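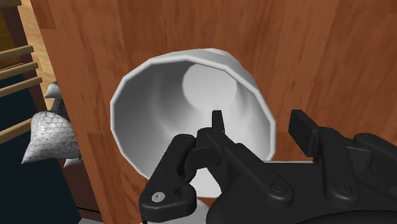 Plusier gripper kit: does the simulator trial tell me anything about bowls?

Asked by Joris Verbruggen
16 comments

I am looking at the Plusier two-finger kit for a small arm. Before paying for hardware I took the trial of their simulator package, which comes with a household set and a wrist view. Picking up boxes is fine. With the white bowl I get a good grasp on one run and a slip on the next, with the same approach path and the same closing force.

Settings: time step 2 ms, closing force at the default, friction untouched. I have tried coming in at the rim and also lower on the wall. The seller says the simulated fingers match the real ones. Is the slip something I should expect from the kit, or is it the bowl model? The bowl has flat segments all the way round, and my real ones are smooth.

Share (2)

Veerle Van Acker answered

Look at the collision mesh before you judge the gripper. In most packages the mesh you see and the mesh used for contact are separate files. If the contact mesh is one convex hull, the inside of the bowl is solid as far as the solver is concerned, and a finger can't go over the rim at all. If it is split into convex pieces, the finger can go in, but contact will jump between neighbouring pieces when the pad lands near a joint. Small differences in the start pose then give different results, and that would fit what you describe.

Things to try, in this order:

Turn on the contact display and see where the points fall on the pad.
Rotate the bowl a few degrees about its own axis and repeat. If success changes with the angle, it is the facets.
Halve the time step. If the slips mostly go away, it was the solver.
Only then change friction, and write down the old value first.

Do 200 runs per setting. Ten will tell you nothing.

As for the linkage, check whether the trial drives both fingers from one joint or solves the bars as a closed loop. Closed loops are softer under load in many solvers -- you can see the pads spread slightly as the force goes up. The real kit may be stiffer or looser than that, and the trial can't settle it.

Share (16)

Wim De Smet answered

Just buy it. I have had the Plusier since July and it picks up bowls, mugs, whatever. Never bothered with the simulator. Assembly took an afternoon and one of the pins was tight.

Comment from Amber Geerts: What bowls, and which finger pads? The ones in the box or the rubber ones sold separately?

Comment from Wim De Smet: Rubber. Plastic cereal bowls.

Maarten Coppens answered

Agree with Veerle on the mesh. I would add that the seller's "match" should be read as matching in shape and travel. Ask them in writing for the pad friction value and how it was measured. When I asked, I got the shape files and no reply on friction.

Share (2)

Comment from Joris Verbruggen: Rotated the bowl as suggested. Success does change with the angle. Have not done the time step yet.

Last edited May 20, 2020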